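공유 14 · 댓글 3
최종 수정: 11월

동네 장난감 도서관은 왜 다시 찾게 될까: 대여와 반납 동선 조사 보고서

1. 주제를 고른 계기

생활과학 수업에서 '빌려 쓰는 소비'를 배우고 나서 우리 조는 바로 장난감 도서관을 떠올렸다. 책도 공구도 빌리는데 장난감이라고 못 빌릴 이유가 없다! 마침 학교에서 버스로 2정거장 거리에 '위벡(Weveck) 장난감 도서관'이 있어서 11월 내내 드나들며 조사했다. 처음에는 자료 조사만 하려고 했는데, 한 번 가 보고 나서 조원 모두가 인터뷰까지 하자고 들떠 버렸다.

2. 조사 방법

보호자 40명에게 설문지를 돌렸고, 운영을 맡은 말리 로울러(Mali Lougher) 선생님과 오두르 라그나르손(Oddur Ragnarsson) 선생님을 인터뷰했다. 설문 문항은 세 가지로 줄였다. 얼마나 자주 오는지, 무엇이 불편한지, 빌린 뒤에 같은 물건을 산 적이 있는지. 처음 만든 설문지는 두 장짜리였는데 아이를 안고 쓰기 힘들다는 말을 듣고 한 장으로 다시 만들었다. 글씨도 키웠더니 답을 훨씬 꼼꼼하게 써 주셨다.

3. 알게 된 점

제일 신났던 발견은 '다시 빌리기'였다. 한 번 돌려준 장난감을 나중에 또 빌려 간다는 집이 많았다! 아이가 크면서 같은 물건으로 다르게 논다는 것이다. 공을 굴리기만 하던 아이가 몇 달 뒤에는 상자에 넣고 꺼내는 놀이를 한다고 적어 준 분도 있었다. 우리는 대여가 '싫증 나면 바꾸는 것'이라고만 생각했기 때문에 이 답을 읽고 조 이름까지 '또빌려'로 바꿨다.

불편한 점으로는 반납 시간이 가장 많이 나왔다. 저녁 7시에 문을 닫아서 퇴근하고 오면 빠듯하다고 한다. 대출 장부 프로그램 '브리소(Brisow)'에 예약 기능이 있는데도 모르는 분이 꽤 있었다. 안내문이 계산대 뒤에 붙어 있어 잘 안 보이는 탓도 있는 것 같다.

부품이 많은 장난감은 검수에 시간이 걸린다. 라그나르손 선생님은 퍼즐이 제일 어렵고 공 종류가 제일 편하다고 하셨다. 우리도 퍼즐 검수를 도와 봤는데, 한 조각이 없어서 가방을 세 번이나 뒤졌다.

4. 우리 조의 제안

낮에 못 오는 집을 위해 입구에 무인 반납함을 두면 좋겠다. 가크우드(Gakwood) 분관에는 이미 반납함이 있다고 하니 그 운영 방식을 먼저 물어보려 한다. 예약 안내문은 문 안쪽, 아이 눈높이 말고 어른 눈높이에 붙이자고 말씀드렸고 바로 옮겨 주셨다. 이럴 때 조사하는 보람이 정말 크다! 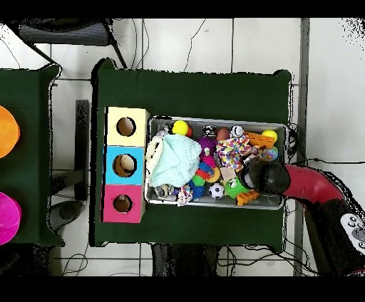 빌린 장난감을 잃어버리면 어떻게 하나요?
먼저 도서관에 알리고 반납일을 미룬 뒤 집에서 한 번 더 찾아봅니다. 그래도 못 찾으면 같은 종류의 장난감으로 대신 낼 수 있습니다.

5. 아쉬운 점과 다음 계획

설문이 저녁 시간에 몰려서 오전에 오는 분들의 의견이 적다. 다음 학기에는 오전에도 설문을 받고, 미쿠시(Mikuš) 어린이방과 대여 규칙을 비교해 볼 생각이다. 무인 반납함 모형은 지금 종이 상자로 만드는 중이고, 투입구 크기를 두고 아직 조원끼리 의견이 갈린다. 완성되면 도서관에 가져가서 보여 드리기로 약속했다.

댓글 3개 보기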